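Sorting out the kids' stuff: what's lasted at our place

I've been meaning to write this up since May, when we finally got the back room under control, and a few of you have been asking in the comments, so get a cup of tea because it's a long one.

We moved to Gundale with a toddler, a baby and more toys than any two kids could ever need. My mum kept posting more. For the first year I did what everybody does and bought one enormous toy box with a lid, and of course everything small sank to the bottom and the only way to find a farm animal was to tip the lot onto the rug. The kids loved the tipping part. I did not!

So the toy box went to the op shop and I started again with open bins. No lids at all. If there's a lid, the lid ends up on the floor and somebody steps on it (me, usually, in socks).

My rule is one kind of thing per bin. Cars in one, animals in one, dress-ups in the big basket by the door. I used to have lovely handwritten labels and they looked great until my youngest peeled them off and stuck them on the dog. Now I don't bother. They can see what's in there.

Go for wide and shallow over tall and deep if you have the choice. You want little arms to be able to reach the bottom without the whole thing going over. I had two tall ones from Jinstead and they were forever on their sides, so now they hold wrapping paper in the hall cupboard and do a much better job of it.

Cleaning them

Plastic toys get a wash in the laundry sink, warm water and a squirt of ordinary dish soap, then onto an old towel in the sun. Squeezy bath toys need a proper squeeze-out afterwards or you get that black gunk inside. If they've already got the gunk I just chuck them.

Painted wooden toys are a different story. Don't soak them, ever. I left a set of stacking rings in the sink overnight once and the colour came off in sheets — I could have cried, they were mine as a kid. A cloth wrung out nearly dry, a quick wipe, then straight onto a rack. Rough edges I go over with very fine sandpaper while the telly's on.

For soft toys, pillowcase, knot in the top, gentle cycle. Wissam Akl from down our street told me to put a couple of tennis balls in when I dry the big bears and he was dead right, they come out fluffy instead of lumpy. Anything with a music box inside gets a sponge and that's all it gets.

Bins themselves get wiped out whenever I can see crumbs. Bicarb on a damp sponge shifts most crayon and that grey grime that builds up in the corners. It won't do a thing for scratches, so I've stopped looking at them.

Blocks

Blocks get their own bin, and it lives on the table. Ours are up off the floor now and it's made such a difference, partly for my feet and partly for the vacuum. Choose a bin with sloping sides if you can find one, so nothing gets wedged in the corners.
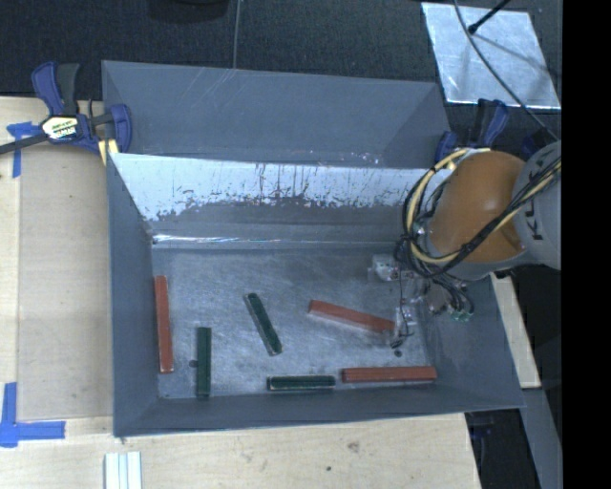 Long blocks, red and green, in a big grey bin.

I don't line them up or stack them by size. I tried that for one week and I was the only one doing it. They get tossed in any old how and the kids sort them out when they want to build.

If you've got hundreds of the things, put half away. I keep the spares in a calico bag on top of the wardrobe and swap them over on a rainy day, and you'd think it was Christmas. Same goes for puzzles, although with those I also write a number on the back of every piece so I know which box it belongs to.

Next time I'll do the art cupboard, which is a horror at the moment. If anyone has a way of storing glitter that keeps it in the jar, please leave me a comment, I'll try anything.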